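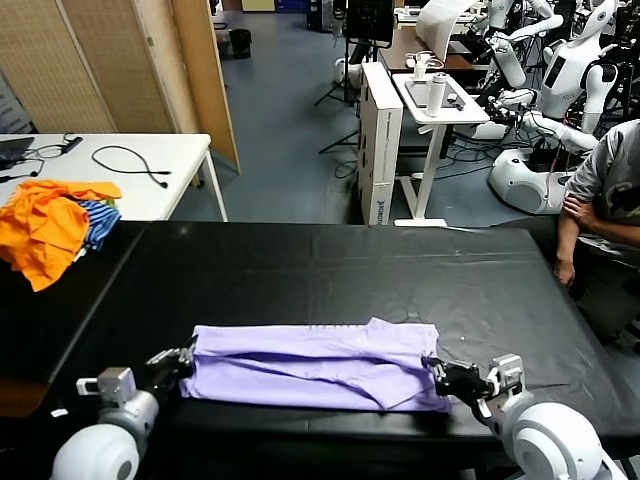 A two-armed folding cell is usually judged by its arms, and most of the money for keeping it going is spent on them. I think this is a mistake. The parts that decide whether a garment comes out square are the gripper fingers and the sheet on the table, and on most cells I have seen neither has a maintenance entry of its own. Consider the ordinary case of a lavender garment folded lengthwise into a flat strip, a gripper pinching each end, the strip lying across the near edge of a black sheet. There is a diagonal line through the middle of the cloth and the right end is slightly bunched. An operator who sees that will reach for the calibration routine. I would look at the right-hand fingers first.

Calibration is attractive as it produces a number. The routine runs, a figure for the error between the two arms appears, and the figure goes into the log. At Nevby, where I looked after a cell of this sort for two winters, we ran it every morning. The log was very tidy. The folds were no better for it, and in February the cell was stopped for the best part of a week while the shoulder joints were checked, found to be within limits, and checked again by the supplier.

The fault was in the finger pads. One pad on the right gripper had worn to a slight slope. When the fingers closed, the cloth was pushed towards the wrist before it was held, so the right end gathered and the left did not. The arms then pulled by equal amounts on unequal lengths of fabric. A pull of that kind shows up as a slanting crease, and no correction to the arm position will remove it, because the arm is already where it was told to be.

Pads are cheap and take some 21 minutes to change, including the time spent looking for the driver. They should be changed in pairs, and both grippers should be done on the same day. Changing one side only gives a new pad working against an old one, and the difference in grip is enough to drag a light jersey across. The Kjærgaard manual allows single replacement. I would strike that paragraph out.

The table sheet is the other neglected item. It is treated as furniture. In practice it is a working surface with a friction value that changes over its life, and the program depends on that value whether or not anyone has written it down. A new sheet holds the underside of the garment while the upper layer is carried over. A sheet polished by use lets the whole thing slide — and the operator, seeing the strip end up nearer the edge than it should, adds an offset to the program. The offset works until the sheet is cleaned. Then it is wrong in the other direction, and someone adds another.

By the time I left Nevby there were offsets in the folding program which no living comment explained. Removing them took longer than writing the original. My view now is that offsets should be forbidden as a repair. If the cloth lands in the wrong place, clean the sheet, turn it, or replace it, and run the same garment again before touching a line of code.

The usual objection is that this is a craft approach and does not scale. Provance, who sell cells and service contracts together, argue that wear can be measured through motor current and that hand inspection is a waste of skilled time. I have used their monitoring. It is good at finding a dry bearing. It did not find a sloping pad, since the motor closes to the same force whatever the shape of what it is closing on. Perhaps a later version will. Until then a thumb run across the pad at the start of the shift is a better instrument, and it costs nothing.

A fairer objection is that inspection by hand varies from one person to another. It does. The Grernotance trial sheet, which I otherwise dislike for its length, deals with this reasonably well: fold one plain reference garment, lay it against a marked card, and record whether the ends are square. If they are not, pads first, sheet second, arm calibration third. We set our own limit at 80 reference folds between pad inspections and kept to it without much trouble.

I would add one point of layout. Garments waiting to be folded should not sit on the same sheet as the work. It saves a step, and everybody does it, but a pile at the far end puts weight on the sheet and pulls it over the edge as pieces are taken off. A small stand beside the table is enough.

Tuesday, March 16, 2021

Home Articles Workshop Notes Archive Contact

This site uses cookies to remember your reading preferences. By continuing to browse you accept their use. Accept Settings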